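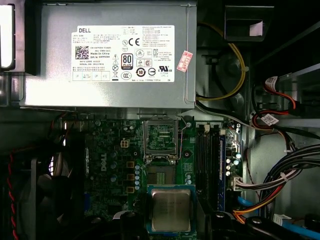 Do I need to be a manager already to apply for the supervisor program?

You need to be leading at least one other person by the time we start, and your job title doesn't matter to us. Shift leads, crew chiefs, acting supervisors and people who quietly run things while the boss is on the road are all welcome.

Call for participants: First Line, the Nisura program for new supervisors

We're looking for people who have recently started leading a team and would like to get better at it alongside others in the same spot. The next group begins in April 2021 and we would love to hear from you!

First Line is a nine-week program for people in their first two years of supervising. We started it because so many of the people we met had been promoted for being good at the work, got handed a schedule and a set of keys, and then were left to figure out the rest on their own. They figured out a lot (people do), but most of them told us they would have liked some company while they did it.

What you'll be doing

Each week has one live session of two hours, held by video in the evening, and one short piece of practice that you do at work with your own team. The practice is the part we care about most. One week you might hold a one-on-one with somebody you usually only talk to when there's a problem. Another week you'll hand off a task you've been hanging on to, and come back and tell us how it went, including the bits that went badly.

Topics include:

Giving feedback that the other person can use
Running a short meeting that ends on time
Supervising people who used to be your peers
Handing off work and checking in without hovering
Talking to your own manager about what your team needs
Dealing with a disagreement between two people who both report to you

You'll also be placed in a small group that stays together for the whole program. Past participants tell us the small groups keep going long after the sessions stop. The one that formed at our Clindevdale site last January still has a call every other Monday, and they've started inviting us to it.

Who we're looking for

You supervise at least one person, paid or unpaid, and have been doing so for two years or less. You can make all the live sessions, or miss one at most. You're willing to try things at work before you feel ready, and to talk about them with people you've just met. That last one counts for a lot when we read applications.

You don't need a degree, and you don't need to have read any leadership books. We have had people from warehouses, dental offices, school kitchens, call centers and a bus depot, and the mix is what makes the conversations so good. If English is your second or third language, please don't let that hold you back.

Your employer

We ask for a short note from your manager saying they know you're applying and will give you an hour a week for the practice work. A couple of lines by email is plenty. If getting that note is awkward for you, write to us first and we'll talk it through.

Cost

The full fee is $701 per person, which covers the sessions, the workbook and two individual coaching calls. Employers usually pay, and we can invoice them directly. Hegazy, our partner for this group, is covering the whole fee for nine participants from small nonprofits. Tick the box on the form if you'd like to be considered. It has no effect on whether you get a place.

How to apply

Fill out the form on our website. It asks for your contact details, a few facts about your team and answers to two questions:

What is something you've done as a supervisor that you'd do differently now?
What would your team notice if you got better at this job?

Please keep each answer under 1,000 characters. Rough and specific is great, and you can send a voice recording instead if writing isn't your thing. We read every application ourselves and reply to every one. We had 276 for the last group, so give us a little time!

If you're offered a place, we'll set up a 20-minute call before the first session so you can ask us anything and we can put together groups that suit people.

Alumni of our Hirodside workshops are welcome to apply too. There's some overlap in the feedback session, but the rest will be new to you.

Questions about the program, the schedule or access needs can go through the contact page. Please put "First Line" in the subject line so it reaches the right inbox.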